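December, notebook 2, folding project

Started a little after 3 pm. Present: me, Deividas, Leanne. Declan came in at 4:30 once his other lab let out.

Carrying on from the last entry. The task is still "fold one shirt on a soft seat, two arms, no table." Sheila's rules for the student showcase say the surface has to be furniture a person would sit on, so the practice we did on the bench in the fall only helps so much. Cloth drags on the upholstery. On the bench it slid.

**Setup**

- Both arms homed and zeroed. Left arm was off at the wrist again, same direction as last time. Re-zeroed twice before it held.
- Long fingers on both grippers. The short ones are in the Ulen box if anyone needs them.
- Grip force set to 50 on the controller scale. Roland wanted it lower. Left it alone so today's runs can be compared with the earlier ones.
- Recording software is Tamix, the version Declan patched. Don't update it. Leanne updated it on the spare laptop and the wrist stream came in several frames behind the joint log.

**Runs**

We had 194 usable demonstrations going in. The plan was to add to the first step only, the edge pinch, where the policy does worst. Everything past the first fold is decent if the first pinch is good.

Deividas drove first. His approach is to come down with the fingers wide, one on each side of the edge, then close slowly while lowering a little more. It works if the hem is lying flat. If the hem has rolled under, the lower finger pushes the shirt ahead of it and you get a ridge. He restarted a lot. I told him to keep the bad ones and tag them, and he did after the first few.

Leanne drove second and did it differently. She put one finger down on the fabric next to the shirt, pressed until the seat gave a bit, and slid it in under the hem from the side. Slower, but she missed less. She says she can feel it in the leader arm when the tip goes under. I couldn't when I tried, so that may just be practice.

We argued for a while about mixing the two styles in one training set. My view is that we shouldn't, at least for now. Last month we mixed folding directions and the policy would start one way, stop halfway and hover. Deividas thinks the pinch is short enough that it won't matter. Agreed to train on hers alone, then on both, and compare. Separate folders: `pinch_side` and `pinch_top`. Please don't merge them.

**Training**

Kicked off a short run on the Tiongson machine at 5:10 with yesterday's data, just to check that the loader reads the new tags. It failed right away on a missing label file. Declan found it: the tag script writes the file with a capital letter and the loader looks for lowercase. Fixed in the script. The old folders still need to be renamed by hand.

Second try went through. Stopped it at step 781 when the loss looked normal. No point letting it go further on old data.

**Problems**

1. Afternoon light. The window side gets very bright late in the day and the exposure on the wrist cameras hunts. Locked exposure on both. The first few demos from Deividas were recorded before the lock and are tagged `autoexp`.
2. Start positions. We have been putting the shirt down too neatly. Leanne suggested dropping it from waist height and only pulling it straight if it lands off the seat. I want to try that next session, with the first pinch allowed on any edge.
3. The left arm is not doing enough. It mostly waits while the right arm works. Sheila pointed this out in her comments and she has a point. If it could hold the seat side of the cloth down during the pinch, we might get rid of the ridge.
4. Cable on the right arm catches when the wrist turns past a quarter turn. Taped it back for now. Roland has proper clips on order from Aneck.

**To do**

- Declan: rename old folders, back up both pinch sets.
- Leanne: 20 minutes with me on the side pinch so there are two drivers who can do it.
- Deividas: write up the tag list and put it on the wall by the leader arms.
- Me: draft section 3 of the report for Sheila. She wants the failures described by type, with how we tagged each one.
- Roland: wrist offset on the left arm. Check whether the screws are backing out.

Left arm parked, right arm left powered on so Roland can look at the cable path when he gets in. Log is saved under my name until Declan moves it.

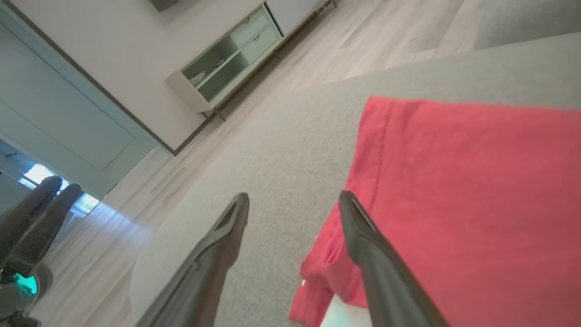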